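Setting reorder points for small stores items

Sillach stores handbook, section on consumables. Last revised 2009-02-15.

Scope

The method applies to low-value items bought in boxes or bags: screws, washers, cable ties, fuses, labels. It does not apply to anything with a serial number or an expiry date. Those are ordered against a job.

You will need twelve months of issue records, the supplier's quoted lead time and a calculator. A spreadsheet is quicker if the records are already in one.

Step 1. Find the yearly usage

Add up all issues of the item for the last twelve months. Leave out returns to supplier and stock written off after a count. Transfers to the Grulholm site are usage and should be included, as they will happen again.

In the worked case the item is an M5 plain washer and the total is 3,924 pieces.

Step 2. Convert to weekly usage

Divide by 52 and round up. 3,924 divided by 52 is 75.5, so the weekly figure is 76. Do not use working weeks. Lead times are quoted in calendar weeks and the two must match.

Step 3. Check the lead time

Take the longest of the last few deliveries, counted from the date the order was placed to the date the goods were booked in. The supplier's quoted figure usually starts when they accept the order and stops when the parcel leaves them, so it comes out short. For the washer, supplied by Cernis, the figure is 2 weeks.
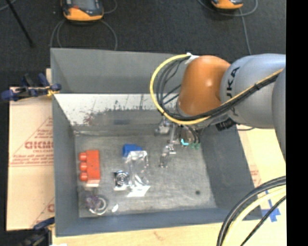
What if an item has only been delivered once?
Use the quoted lead time plus one week, and look at it again after the third delivery.

Step 4. Add the safety stock

For ordinary items, safety stock is four weeks of usage. For items that would stop work if they ran out, use eight. The washer is in the second group:

Lead time usage: 2 x 76 = 152
Safety stock: 8 x 76 = 608
Reorder point: 152 + 608 = 760

Compare the result with the old reorder point before changing anything. The old card said 739, so the change is small and the new figure can go straight in. If the two differ by more than half, go back to step 1 and look for a single large issue that has distorted the total - a one-off refit is the usual cause.

Step 5. Set the order quantity

Round up to the supplier's pack size. Washers come in bags of 800, which covers ten weeks, and one bag per order is enough. Avoid splitting bags between locations. Part bags are the main source of count errors.
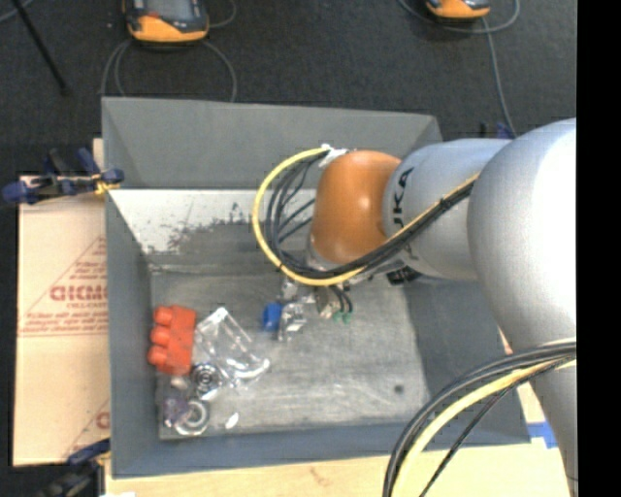
Step 6. Update the card

Write the new reorder point and order quantity on the bin card in ink, strike through the old figures and initial the change. Enter the same figures in the stock system on the same day. Where card and system disagree, the card is taken as correct until the next count.

Step 7. Review

Review every reorder point once a year, in September, before the annual order is agreed. Items with no issues in the year are listed separately and marked for disposal or transfer.

Notes

The four and eight week allowances come from the Baranauskienė worksheet, which older staff may still have on paper. The version with a six week allowance is withdrawn.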